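Namow kitchen cell, Brurkside site
Pre-run safety checklist, with inspector's comments
Checked by: Roxana Sandu
Applies to: virtual set-up first, then the physical cell

Fill in every line. Write "n/a" if an item doesn't apply. A blank counts as a fail.

1. Arm base and mounting
Base square on its platform, no fixings missing in the model or on the floor unit.
Result: pass
Comment: Bolt torque on the floor unit last recorded in January. Next check is due after 336 running hours.

2. Stop control
Operator can reach the stop from the standing position without leaning over the counter.
Result: pass with comment
Comment: Reachable, but the Pestden trolley had been parked in the way. Floor tape to be put down for it.

3. Glass and other breakables
Grip force limit set before any move over or near glass. Approach from above only, at reduced speed.
Result: pass
Comment: Limit for this task is 15 N. It was still on the old value when I opened the file, so please read it back from the controller and don't trust the printed sheet.
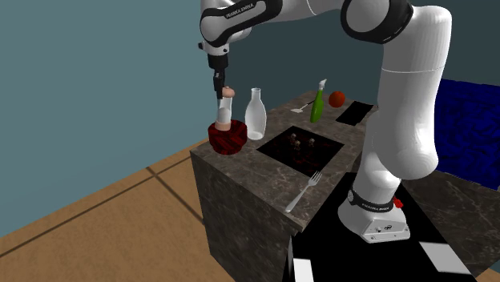

4. Clearance between items
Tall items must not stand where the open fingers or the wrist could catch them on the way down.
Result: fail
Comment: Bottle is too close to the glass for my liking. Move it back or add it to the collision list. Rerun item 3 afterwards.

5. Cutlery and loose items
Nothing loose on the counter unless the task needs it.
Result: fail
Comment: Fork isn't in the task list. Take it out, or write down why it stays.

6. Spray bottles and food
Cleaning products kept apart from food, including in simulation, as layouts get copied straight across to the real cell.
Result: fail
Comment: Spray bottle and tomato are both at the back of the counter. Same point raised on the Safavi layout.

7. Recesses in the counter
Marked as no-go for the gripper unless the task calls for it.
Result: pass

8. Speed and restart
Arm does not restart by itself after a stop. Reset needs a separate action by the operator.
Result: pass
Comment: Tried 16 times, no unexpected movement.

Outcome: not released. Items 4, 5 and 6 to be put right and signed before the physical run. Send the revised layout to me by 7 am on the day of the recheck.

R. Sandu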